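Brandton Neighbors Forum > Faith & Community > Interfaith group and the open letter

lowbridge_tess
March 28, 2020
Okay, I've been chewing on this for a while and I'd like to hear from people who were there. For anyone new, our interfaith group has been meeting in Brandton since before I moved here, and in February we split pretty badly over whether to sign the open letter about the Grirano leaflets. Those were the ones going through doors on the east side, telling people which of their neighbors were "real" believers and which were not. Two families I know got them. One of them has stopped coming to anything at all, and I miss them.

I signed. I'd sign again. But I keep hearing that the letter made things worse and I want to know what people mean by that.

pavlik_m
I didn't sign, and I'll tell you why. The letter named Grirano four times. Before that it was a leaflet most folks threw in the recycling. Afterward it was a thing with a name, and my nephew's classmates were looking it up on their phones. You don't fight a small nasty group by putting up a billboard for them.

Also, it was written by people who hadn't gotten the leaflet. I asked who had talked to the families and got a lot of looking at shoes.

lowbridge_tess
Fair on the second part. Lenka Charvát did go and see one of the families before the final draft, but you're right that the first version went around without anybody asking them. I'm not going to defend that.

On the first part I don't agree. It said in print that certain people shouldn't be greeted in the street. If that lands on your doormat and the whole town stays quiet, what are you supposed to think the town believes?

oldmillroad
135 signatures, for what it's worth. My wife carried a copy around in her purse and got nine of them at choir.

I thought it was a good letter, a bit long. I'd have cut the history part. People who agree with you don't need the history and people who don't won't read it.

Gretel78
I'm one of the people who got the leaflet and I've mostly kept out of this, but here goes. I was glad about the letter. I cried a little when I saw who had signed, there were names on there I really didn't expect! What hurt was the meeting after, where folks who'd known me for years went on for two hours about wording and then somebody asked me if it was "really that bad." Yes, it was that bad. My mother wouldn't answer the door for a week.

So if you want to know what made things worse, I'd say that meeting. The letter was fine.

pavlik_m
Gretel, I was at that meeting and I was one of the ones going on about wording. I'm sorry. I still wouldn't have named them, but I should have asked how you were doing first.

Gretel78
Thank you. I know you meant well, and you did bring the cake.

sundries_and_co
Putting this in here so it doesn't get lost. The spring session that was going to be at the Sundorel rooms is off, obviously, with everything closed. Michalík has the deposit and is holding it for when we can rebook, no charge. 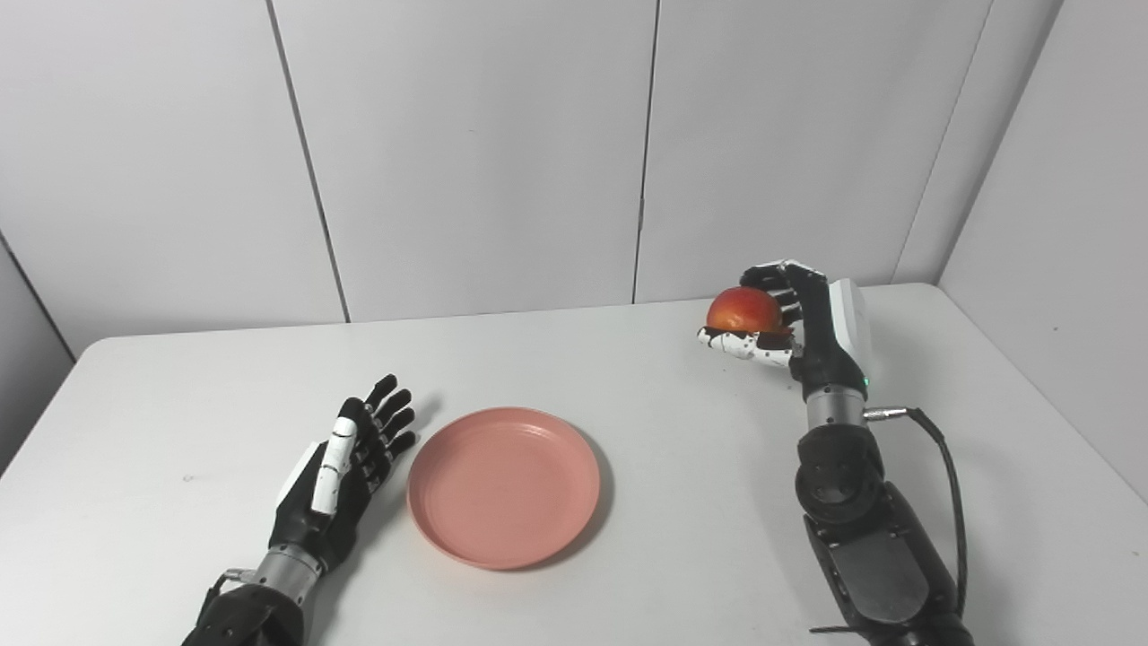
White table, white walls.

Once we can meet again, I'd like us to start with people telling how they're doing and leave the letter for the second half. And could we please have one person keeping time.

oldmillroad
Seconded on the timekeeping. I'd also like to hear from somebody at the school, since pavlik says the kids were passing it around. Did anyone ever speak to the principal?

lowbridge_tess
Lenka did. They had an assembly planned and then the building closed, so I guess it's on hold too. I'll ask her for the outline and see if it can go out to parents by email.

quietpew
I'm going to be the grump. I've lived here a long time and I think we're too quick to sign things. The leaflet was ugly, no argument. But when my own congregation had its windows broken years back there was no letter. A couple of neighbors came with plywood and a thermos and that did more for me than any list of names. Can't say I remember what was in the newspaper. I remember the thermos.

Gretel78
I like that, quietpew. I don't see why it can't be both though. The names mattered to my mother. She had me read them to her twice.

quietpew
Then I'm glad she had them. Is she all right for groceries at the moment? I'm going to the store tomorrow morning and I've got room in the car.

Gretel78
She would love some decent rye bread, if they have any. I'll message you the address.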